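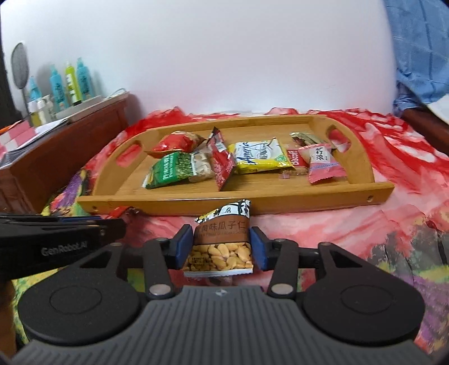

Snacks on the tray, Sunday

Re: Tresosport ride food, worth the money?

gonia_hills
Has anyone here paid for the Tresosport nutrition plan? Three months of emails telling you what to eat on long rides, plus their own bars. My club is keen. I'm not. I've done the Fener loop on biscuits and nuts for years and never once fell off from lack of science.

plodder14
I did it last winter. The emails are fine. The bars taste like carpet. I was a bit quicker by the end but I was also riding more, so who knows.

Arango Wheeler
Disagree with both of you. Eating at set times made a real difference to me on the climbs. You can't just shove a bag of peas in your pocket and hope.

gonia_hills
Why can't I? Food is food. What's in the bar that isn't in a Biscoff?

Arango Wheeler
Salt, for one. And it doesn't turn to crumbs by the second hill.

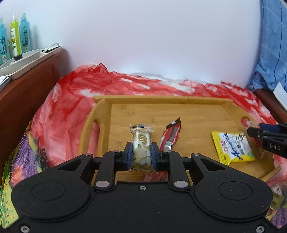 Posted by gonia_hills, 3 replies

Sunflower seeds have salt on them if you buy the right ones. I looked up the study they quote on the sales page and it had 14 riders in it, all on indoor bikes. I wouldn't change my breakfast over that.

plodder14
Fair point about the study. Little packets are a pain with gloves on though. I end up tearing them with my teeth and losing half.

Arango Wheeler
Small study doesn't mean wrong. Try it for a month before you slag it off.

gonia_hills
Is there a refund if it does nothing? I couldn't find one on the site.

plodder14
Not that I saw. Email them and ask before the club signs up.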